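Regional Aviation > Incidents and Delays
Thread: Ernarow 1078 turned back to Lapointe, anyone aboard?

gravelkit wrote:
3/27/21
Morning flight to Nitadport, up and back down again in less time than it takes to get the coffee cart past row four. My sister-in-law was on it. She says the captain announced "a minor indication" and then said nothing until they were on the ground. The tracker site shows it never leaving the gate. Did I imagine her text from the air?

propwash_pete wrote:
The free trackers are hopeless up there. There's one receiver between Lapointe and the lake and I'm fairly sure it's on a guy's garage. When his teenager unplugs it to vacuum, we lose half the territory.

Indication of what, did he say?

gravelkit wrote:
He did not. She heard the gear go down, come up, go down again, and she is now an expert in hydraulics.

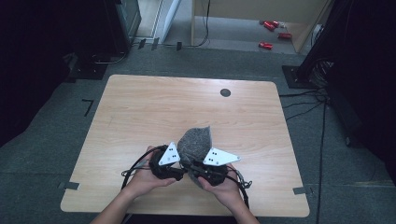 Anyway, they sat on the apron until lunch, then got bused to the terminal, which at Lapointe is a trip of 200 metres. Meal voucher each. The canteen was closed.

Amrit Bergeron wrote:
I was in 2C. Gear came up normally as far as I could tell, and what we heard afterward was flap. Very different noise, more of a whine. We levelled off low, did one big left turn and landed a bit fast. Fire trucks met us, both of them, and followed us in like bored cousins at a wedding.

Captain came out at the gate and told the front rows it was a flap asymmetry warning. Pleasant fellow. I've had worse explanations from my dentist.

propwash_pete wrote:
Flap asymmetry fits with a fast landing. They'd have locked where they were and he'd have come in with whatever he had. Nitadport's runway is shorter and was probably slushy, so going back makes sense to me.

tundra_tess wrote:
Makes sense if you ignore that the same airframe went tech in August with a flap problem. I know, because I spent two nights in Lapointe on account of it and paid for one of them myself. At what point is it a pattern?

propwash_pete wrote:
Two in seven months on an old turboprop that lives outdoors at minus thirty? That's a personality, I'd say. You don't know it's the same part.

tundra_tess wrote:
And you don't know that it isn't. Fekar does their heavy maintenance on contract, and the hangar at Fekar has been short of people since last spring. Ask anyone with a licence. 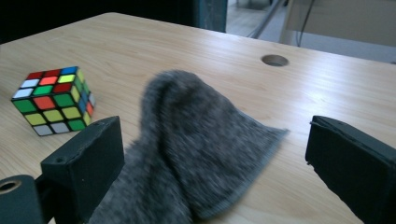 I'm not saying anybody signed off something they shouldn't have. I'm saying I'd like to read the report before I book with them again, and I have a funeral to get to, so I'd like it soon.

propwash_pete wrote:
If it only gets logged as a service difficulty you won't see much. One line and a part number.

Amrit Bergeron wrote:
For what it's worth, they offered us a $100 credit, good on any Ernarow flight. So a coupon for more of the same.

gravelkit wrote:
She got the voucher AND the credit? She told me she got the voucher. She owes me for the parking.

Still no tail number, if anyone has it. Tess, do you remember yours from August?

tundra_tess wrote:
It's on the boarding stub somewhere. I'll look tonight.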